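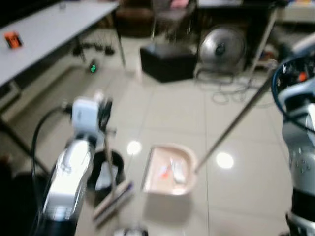 Who Gets a Say? How Two Towns Argued Over One Export License

Project report, International Relations and Local Government, second-year seminar
Submitted Friday, May 10, 2019

1. Where we started

Our group wanted to do something on arms exports, and for the first two weeks we were completely lost in it. The subject is huge. Every article led to another treaty, and every treaty had a footnote that led to three reports. Then one of us came back from a weekend at home in Atberg with a copy of the local paper, and there on the front page was the fight we ended up spending the semester on.

Miettinen is a company with its main plant in Atberg. It makes housings and mounts for night-vision equipment. Last fall it applied for a license to sell a large order to a government that was, at the time, part of a military coalition and under heavy criticism for air strikes on civilian areas. The license decision belongs to the national government. A town has no vote in it. All the same, two town councils took up the question: Atberg, where the goods are made, and Kivik, where they would be loaded onto a ship.

Atberg passed a motion supporting the license. Kivik passed a motion asking the government to refuse it and asking its own harbor board to "consider its position." The towns are an easy bus ride apart. People shop in one and work in the other, and they play in the same soccer league. We thought that was fascinating, and we still do!

Our questions were:

Why did two neighboring towns come down on opposite sides?
Did people living there agree with their councils?
Did either motion make any difference to what happened next?

We can say a good deal about the first, something about the second, and only a little about the third.

2. What we did

We used three kinds of material.

Council records. Both towns put their minutes online, and Kivik also posts sound recordings of its meetings. We listened to all the recordings on this topic (the one from March goes past midnight, and the last hour is the best part). Atberg's minutes are short and mostly give the motion, the speakers and the vote, so we know much more about how people talked in Kivik than in Atberg. Please keep that in mind when reading section 3.

Newspapers. We read the letters pages of the paper that covers both towns, from the week the application became public until the license decision. We sorted each letter by where the writer lived and by the main argument used. Two of us sorted every letter separately and then compared. Where we disagreed, we talked it over, and in a few cases we gave up and filed the letter under "mixed."

A mail survey. We sent out 800 forms, 400 to each town, with addresses drawn at random from the public register. The form was a single sheet with 7 questions and a stamped return envelope, paid for by the seminar fund at Rekberg. More than 40 percent came back, which made us very happy, as we had been warned to expect far less. Several people wrote on the back of the form, and a few sent extra pages. One included a map.

We decided early on that we would leave out the names of everyone who spoke or wrote, including council members. They hold public office, so we could have used their names, but our interest was in the arguments, and in towns of this size a name tends to take over the conversation.

3. What the councils said

Before reading anything, we expected Atberg to talk about jobs and Kivik to talk about human rights. That is partly what we found. Jobs come up again and again in Atberg. The plant is the biggest private employer in town, and one speaker pointed out that the sports hall roof was being paid for out of the same tax money the council was now being asked to be ashamed of.

But the argument that seems to have carried the most weight in Atberg was a different one. Speaker after speaker said that foreign policy belongs to the national government, that it has the intelligence reports and the diplomats, and that a town council should stay out of it. We found this odd at first. If a council should stay out of it, why pass a motion at all? The minutes give a sort of answer: the motion was put forward after Kivik's was announced, and several members said they wouldn't have raised the matter on their own.

In Kivik the recordings let us hear how the mood shifted. Early in the debate, most speakers talked about the war itself. Someone read out a news report about a bus that had been hit. There was a long silence on the recording after that, and then a member of the harbor board asked, very calmly, whether the dock workers had been consulted. From that point on the debate was mainly about the docks: who would handle the crates, whether a worker could refuse, whether the harbor would be liable if someone did refuse. The final motion has one sentence on the war and five on the harbor.

We think this is the most useful thing we learned. A distant war became a local question in both towns, and it did so through whatever each town had its hands on. In Atberg that was a factory and its payroll. In Kivik it was a dock and the people standing on it.

4. What the letters said

The letters were more varied than the council debates, and a lot more fun to read. We sorted them into five groups: jobs and taxes, responsibility for harm, the role of local government, trust in the national government, and mixed.

Letter writers from Kivik mostly wrote about responsibility. Letter writers from Atberg were spread across all the groups. Quite a few Atberg writers opposed the license, including some who said they worked at the plant or used to. Their letters tended to be careful and a little sad. One wrote that she had always been proud of making a thing that worked in the dark and had never needed to think about who was looking through it.

We noticed that almost every writer who supported the license mentioned that another country would sell the same equipment if Miettinen didn't. Almost every writer who opposed it answered that point directly. So people were clearly reading each other, week by week, and replying. Coming from online comment threads, we found that really encouraging – slow, polite and surprisingly sharp.

5. What the survey said

Kivik's council was close to its residents. A clear majority of those who answered wanted the license refused, and support for the council's motion was nearly as high.

Atberg was another story. Supporters of the license were ahead of opponents, but not by much, and a big share ticked "don't know." When asked whether the council should have passed any motion at all, most Atberg respondents said no. That group included both supporters and opponents of the license. Put simply, many people in Atberg agreed with what their council had said and wished it hadn't said it.

Age made less difference than we had guessed. Having a family member employed at the plant made some difference, though in both directions: those respondents were less likely to tick "don't know."

There are weak spots. People who send back a survey about arms exports probably care about arms exports. Our fourth question was badly worded (it asked two things at once), and we have left it out of the results entirely. We should have tested the form on a few people outside the group before printing it. Next time we will.

6. Did the motions matter?

The government granted the license in reduced form. Part of the order was approved and part was put on hold pending a review. Both towns claimed this as a result of their own motion, which made us laugh, but it also shows how hard the question is. The published decision doesn't mention either town. It refers to "public concern" in one line, and we have no way of knowing whose concern was meant.

The goods that were approved did not leave through Kivik. They went by road to another port. The harbor board says this was the shipper's choice, and the company told us by email that it does not comment on routes. We would love to know more, and if another group picks up this subject, the shipping side is where we would suggest they begin.

What did change is smaller and easier to see. Kivik's harbor board now has a written procedure for workers who object to handling a cargo. Atberg's council has changed its rules so that motions on national matters need two readings. Each of these came straight out of the debate, and both are still in force as we write.

7. What we would do differently

Start the survey earlier. The last forms came in while we were already writing, and we had to redo the tables twice.

Visit Atberg in person. We sat in on a council meeting in Kivik and got so much from it – the pauses, the people in the back row, the chat on the steps afterward. Only one of us knows Atberg well, and it probably shows in this report.

Read one national debate alongside the local ones. We kept wanting to compare the tone of the two councils with the way a national parliament talks about the same war, and ran out of time.

Talk to the plant's union. We wrote once, got no answer, and should have tried again.

8. Materials

The survey form, the sorting guide for the letters and our notes on the Kivik recordings are in the seminar binder in the department library at Rekberg. The returned forms have been stripped of postmarks and envelopes and will be destroyed at the end of the fall term. The map is staying in the binder, with the sender's permission.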